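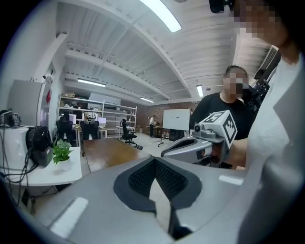 *Two hand-held grippers, the marker cube visible on one of them.*

Home | Docs | Downloads | Changelog

# Lasby Hand-Held Gripper Kit: data card

Last updated: 9/12/26

I've been using the Lasby kit from Ollero for a while now and this card covers the sample set I put together with it (3,512 clips, mostly tabletop stuff, roughly 30 hours). The kit is two grippers, two marker cubes and the Adton sync software. I like it a lot! Setup took me one afternoon, and the calibration tool just works, except on long cables, where it drops the second gripper now and then.

**Known gaps:** no outdoor clips, and 10 have bad timestamps (listed in `skip.txt`).

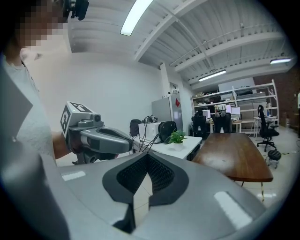

Vörös wrote in to say the grip force readings drift after a long session, and that re-zeroing between tasks fixes it. I've added that to the setup notes.

**License:** free for research, ask me about anything else.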